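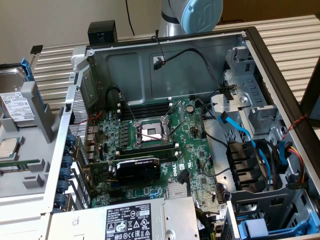
Library to lend refurbished desktop computers from May

Households in Hirno will be able to borrow a desktop computer from the public library for up to 10 months under a plan approved on Thursday evening.

The library already lends tablets for three weeks at a time, but staff say the short loan period doesn't work for people taking online courses, applying for jobs or helping children with school. The wait for a tablet has grown over the winter, and many borrowers put their names back on the list the day they return one.

The new program, called Kado, will start with 40 computers. Each one comes with a monitor, a keyboard, a mouse and a printed setup guide. Borrowers need a library card in good standing and proof of an address in the town or in the Medve road district. There is no fee and no deposit.

The machines are retired office desktops donated by local employers, most of them by Plosto, the packaging company on the east side of town. Plosto is replacing the computers in its offices over the next year and would otherwise have paid to have the old ones hauled away. The library will wipe or destroy every donated drive before a machine is rebuilt, and donors will get a signed record of it.

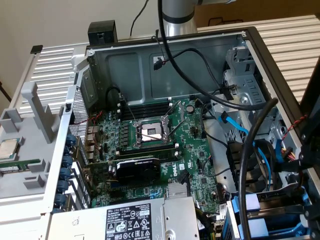 Réka Sipos told the meeting that ten months was a good length for a school year but a poor one for adults in the two-year bookkeeping course, and asked whether those students could renew without going to the back of the line. The library board agreed to allow one renewal for anyone enrolled in a course longer than a year.

Most of the discussion was about internet service. A computer on its own is of limited use to a family with no connection, and parts of the Medve district still have slow service or none. The library has 10 mobile hotspots and will set half of them aside for Kado borrowers. Those will go out for the same period as the computer. Board members asked for a report in the fall on how many people requested a hotspot and didn't get one.

There were also questions about repairs. Under the plan, a borrower with a problem can call the library during open hours or bring the computer to the front desk, where it will be swapped for another one if any is available. Borrowers won't be charged for parts that wear out or fail. They will be charged for loss or for damage from spills and drops, up to a limit of $100. The board turned down a suggestion to require renters to show proof of insurance.

The library has set aside $1,417 for the first year. That covers replacement batteries, cables, cleaning supplies and the printing of the guides. It doesn't cover staff time – the work will be done during the regular hours of the two employees who look after the public computers.

The computers will run a free operating system with a web browser, an office suite and a program for video calls. Borrowers may install other software. Anything saved on the machine will be erased when it comes back, and the guide explains how to copy files to a USB drive before then. The library will not keep copies or look through what is stored.

Applications open on the first of the month in May at the main desk and on the library's website. Paper forms will be available in the children's room and at the Medve post office. If there are more applications than computers, names will be drawn, with one draw for families with school-age children and another for everyone else. Those who miss out will stay on the list for the next round and won't have to apply again.

Pickup is by appointment, Tuesday through Saturday. The boxes are heavy, and the library can arrange delivery inside the town limits for people who don't drive or can't lift one. Delivery in the road district is still being worked out.

Employers with desktops to donate should call the library before bringing them in. The program can't take laptops, printers or the older heavy monitors. Individuals who want to give a single computer may do so at the main desk, where they will be asked to fill out a short form and remove any discs from the drives.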